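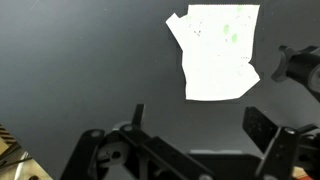
Torn Paper: Sorting, Pulping and Remaking Studio Scraps
Materials and Making, spring project report
Cempaka Lau
Group: Xinyi Zou, Hakim Jugah, Retno Teoh and me
Tutor: Noreen Rana

How we got started

Our original plan was to make a lamp. I still have the sketches and I still like them, but by the second week of March we had used up so much paper on test shapes that the scrap pile was more interesting than the lamp. Hakim wanted to throw it all out on a Tuesday before the cleaners came and Xinyi said hang on, what if that's the project? So we asked Noreen if we could switch and she said yes, as long as we wrote up why. The why is that we had a big bag of paper and we wanted to know how much of it could become paper again (and what it would look like with all our marks still in it).

I'm writing this up for the group but the opinions are mine, and where the others disagreed with me I've tried to say so.

What counts as a scrap

This took way longer than it should have. We started with a rule that a scrap was anything smaller than half a sheet, and that fell apart right away because people tear paper in such odd ways. You get a piece that is nearly a rectangle, with a flap sticking out of one corner and a slice gone from the other side, and is that half a sheet? Retno wanted to measure them. I wanted to go home. In the end the rule was that if you wouldn't pick it up to write on, it went in the scrap bag.

Then we sorted by what was on it:

Clean. Nothing on it that any of us could see.
Light marks. Pencil specks, faint smudges, a bit of watery color.
Heavy marks. Marker, thick paint, anything printed edge to edge.
No good. Tape, glue, glitter, plastic coating.

Light marks ended up being my favorite pile by a mile! A lot of it had pale green on it, little soft ovals you might miss if the paper wasn't in good light, or gray specks that look like someone tapped a pencil while thinking. On a dark surface the white is so bright that you see the torn outline first and have to lean in for the rest. We did all the sorting on a dark surface after trying it on the white bench by the sinks, where Xinyi swept a handful of clean pieces onto the floor without seeing them.

Torn edges and cut edges

Something I didn't know before: it matters how the paper came apart. A torn edge has all those loose fibers hanging out and it takes up water fast. A cut edge is sealed up by comparison and just sits there looking smug. We soaked two jars side by side, one of torn pieces and one of pieces Hakim cut with the guillotine, same paper, same tap water. After an hour the torn ones had gone floppy and the cut ones still had corners. By the next morning I couldn't tell the jars apart, so if you have the patience to leave it overnight you can skip the tearing. We did not have the patience. We tore everything, by hand, mostly while watching videos, and my thumbs were sore for days.

Paper also has a grain, which I'd been told in first year and had completely forgotten. Tear along it and you get a nice straight line. Tear across it and it wanders off sideways, and that's where you get the steps and notches and those short points at the ends. Retno got really good at telling the grain direction just from the shape of a piece. I got it right more often than not, I think, but she didn't let me keep score.

Pulping

Our recipe, after a lot of messing around, was one packed mug of torn paper to 1,000 ml of warm water, soaked and then blended for 16 seconds. Longer than that and the sheets came out smooth but kind of lifeless. Shorter and there were lumps. Xinyi liked the lumps and made a whole set of her own at 5 seconds, and I have to admit hers are the ones people picked up first at the review.

The blender is Retno's and it came from a thrift store. Please do not use one you want to make soup in afterward.

For the mold we used an old picture frame with window screen stapled over it. The first frame was too deep and held so much water that the pulp sloshed to one side whenever Hakim lifted it. The second one, from the shelf in the Torcombe workshop, was shallower and much easier. You dip it in, bring it up level, give it a little shake each way and let it drip. Then you flip it onto a wet cloth and press, and hope. For the first few tries ours mostly stayed on the screen, until Noreen came by and told us the cloth wasn't wet enough. It really does have to be soaking.

Did the marks survive?

This was the actual question of the project, so I'll be careful here.

Pencil survived. It doesn't dissolve, it just breaks up, so every sheet from the light marks pile has a very fine gray fleck through it. The watery green mostly did not survive. I was sad about that! We expected at least a minty tint and what we got was an off-white you would only call green if somebody had told you to. The soaking water turned a bit cloudy green, so I guess that's where it went. Hakim suggested putting the soaking water back in with the pulp, and those sheets are a tiny bit greener when you put them next to the others, but you do need to put them next to the others.

The heavy marks pile made gray paper. Very gray, all of it, whatever colors went in. Xinyi thinks it's elegant. I think it looks like the inside of a shoebox.

What I ended up doing with my own sheets was keeping back some small torn bits with the marks still on them and pressing them into the wet pulp whole, like a leaf or a petal. When it dries you get an off-white sheet with a brighter white island in it, and the island still has its smudges and specks and its weird outline. I made these on the last afternoon, so there aren't many and a couple of them buckled. They're what I'd carry on with if we had another term.

Drying

We tried three ways. On the cloth, flat, took two days and came out wavy. On the window glass was quicker and gave one very smooth side, but the sheets by the radiator curled and popped off in the night. Under a board with weights on top gave the flattest paper, though you have to keep changing the cloths or it starts to smell like a swimming bag. Hakim forgot one weekend. We threw those out.

Things that went wrong

Glue got in. We were careful with the sorting, but one piece with something sticky on the back made it into a batch and left shiny spots that wouldn't press out. After that we checked both sides of everything, and it slowed us down a lot.

We also didn't write down which pile the first sheets came from, so they aren't in the results at all. I was supposed to be labeling. Sorry, everyone.

And we never tested how well the paper takes ink in any serious way. I wrote my name on one with a fountain pen and it spread like a spider. Noreen says we'd need to add size to the pulp (size as in a kind of starchy coating, not how big it is), and she has a recipe she's going to dig out for us.

Where everything is now

The finished sheets are in the flat file outside the print room, second drawer, in order of pile. Xinyi's lumpy set is in its own folder. There's still a bag of light marks scraps under the bench if the next group wants it, already sorted and torn, and the shallow mold is hanging on the hook by the sink. The screen is coming loose at one corner and needs a new staple before anyone dips it again.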